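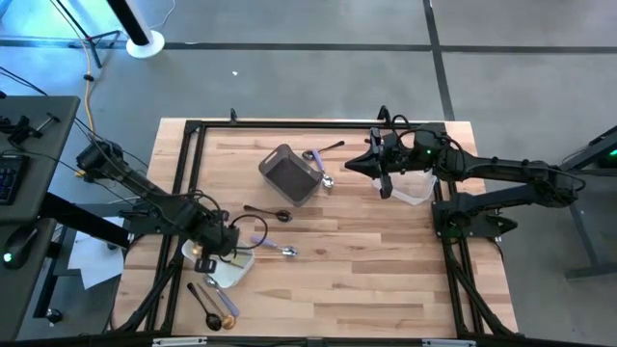 Buy the Finish Last

Apr 5, 2017

Most people who build something at home pick the finish first. They see a color on a can, buy two of them, and then go looking for wood to put it on. I did this for years and I think it is backward.

In January I built a bench for our back hall. I had already bought a quart of Bristia walnut stain because it was on sale. The boards I ended up with were pine from the yard in Brurstead, and pine takes dark stain in blotches. I sanded it off with 40 grit, started over, and lost two weekends. A clear coat would have looked better and cost me $49 less.

My neighbor Lok-yiu Chuang does it the other way. She builds the piece, leaves it in the room for a month with nothing on it, and then decides. Her kitchen shelves never did get a finish. They have a few rings on them and she doesn't mind. 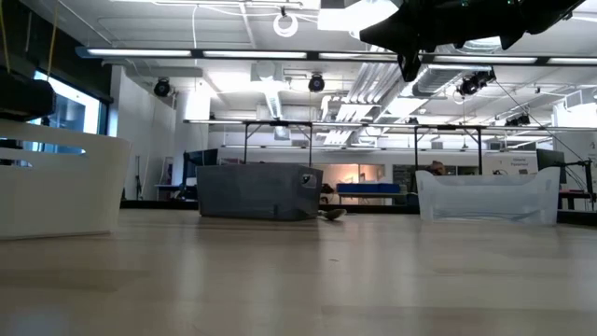
Bins along the back and left of a pale wood-toned tabletop.

I know the argument against this. Bare wood picks up grease, and if you have kids it picks up everything else. Fine. Put something on the surfaces that get used for food, and do it soon. But a bookcase can wait, and so can a bed frame.

The other thing I would change is how much we sand. The instructions on the Rirnberg oil I use now say to stop at 400. People online will tell you to go to 600 or higher. I tried both on scraps from the same board and could not tell which was which after the second coat. My wife couldn't either.

Spend the time on the joints. My bench still rocks a little on the left side, and no stain was going to fix that.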